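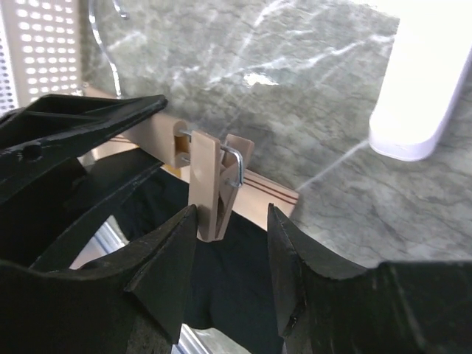 I have become a terrible bore on the subject of laundry. Friends who used to ask how work was going now change the subject before I can get to pegs. But I mean it: if you want to understand why teaching robots by hand is the most exciting thing happening in automation, forget the backflips and watch a person guide a gripper through the business of hanging up clothes.

You take the controls, you move, the arm moves with you, and every small decision you make along the way gets written down. Nobody at Zarusby, where I spend my working days, has ever managed to put those decisions into words first. I tried, in March, with a very long document called "How to open a peg" (it is still on the shared drive, and people are kind about it). I listed the angle of approach, the height, the moment to squeeze. Then I sat down at the controls and did none of it. I came in a bit low, didn't like the look of it, backed off, turned my wrist and went in again. That second go is the bit worth having!

My colleague Amedeo Pagano thinks we should throw away any showing that isn't smooth. I love him dearly and he is wrong. A robot that has only seen perfect approaches has no idea what to do when it drifts off by a finger's width, and it will drift. If all 300 of your recordings go straight to the peg, you have taught it one road and no way back on to it. Give me the wobbly ones, the ones where a person went too far left and sorted it out – so long as they did sort it out.

And pegs are wonderful teachers for the human as well. A spring pushes back, a wire loop swings when you brush against it, and dark cloth hides its own folds. You find out how much you rely on your fingertips the minute you have to do without them. Two hours of this and I went home and hung out my own washing in a state of real wonder.

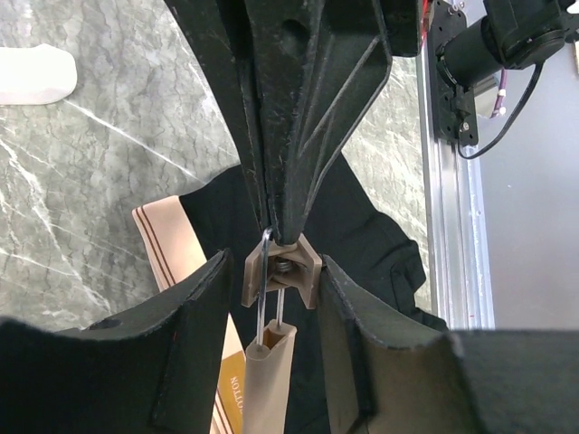
Krystyna Zawadzka, reading a draft of this, wrote back that I was being far too romantic about it. Her point was that hand-teaching leans on somebody's patience, that patience runs out after about 40 goes, and that the tired goes end up in the recordings along with the fresh ones. She would sooner let the robot practise by itself in simulation and keep people for checking the results.

She is right about the tiredness. I have watched my own late-afternoon recordings and I look like somebody posting letters in oven gloves. So take turns, stop early, have a biscuit. But I can't follow her to the simulator, at least for cloth. Somebody has to decide how the pretend fabric hangs and how stiff the pretend spring is, and then we're back to my long document on the shared drive, only with better graphics.

What I like most is who gets to do it. Fionnuala Mac Mathúna had never written a line of code when she first sat at our controls, and her recordings are the ones I'd pick to learn from. She has spent years handling clothes and it shows in every approach. I'd love to see far more people like her in that chair, with the engineers fetching the tea.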